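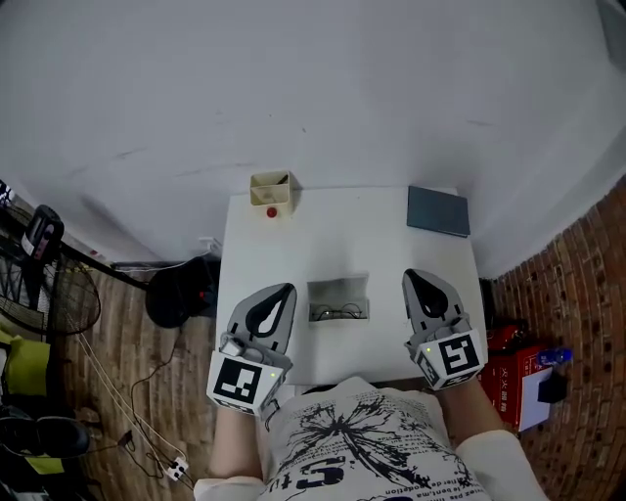

One reader wrote in after the last list to ask why I bother inspecting a desk at all, when the worst a desk ever did to them was eat a pair of glasses. Fair! But eaten glasses are pretty much why I started.

Desk and small table check, November
By the Flendham workroom desk
2 min read

1. Glasses in their case whenever they're off your face. OK.
Comment: an open case is fine while you're working. Snap it shut before you stack anything, please. I've sat on 2 pairs and I'm still sore about it (both ways).

2. Pen holder upright, nothing sharp sticking out. OK.
Comment: I like it in a far corner, well away from elbows. Scissors go in point down.

3. Small round stuff picked up off the top. NEEDS WORK.
Comment: caps, buttons, beads, all of it! They roll, they hit the floor, and somebody in socks finds them at 20 past six in the morning. That somebody was me.

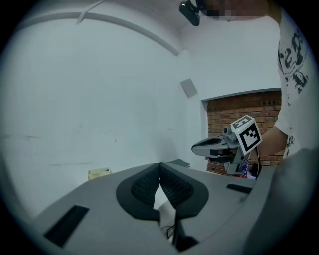
4. Books flat and closed, no corners hanging over. OK.
Comment: one or two is plenty. The tower of 3 we had at the Tultthorpe place went over every time the door slammed.

5. Table steady when you lean on it. OK.
Comment: give it a good push from each side. If it rocks, fold some card under the short leg and write it down so it gets a proper fix.

6. Wall behind wiped. NOT DONE.
Comment: next month, I promise. Bring the soft sponge, the green scratchy kind took the paint off in Valtport.

Recent
Checklist 32: Lamps and cords
Moving day at Tultthorpe
What lives in your top drawer?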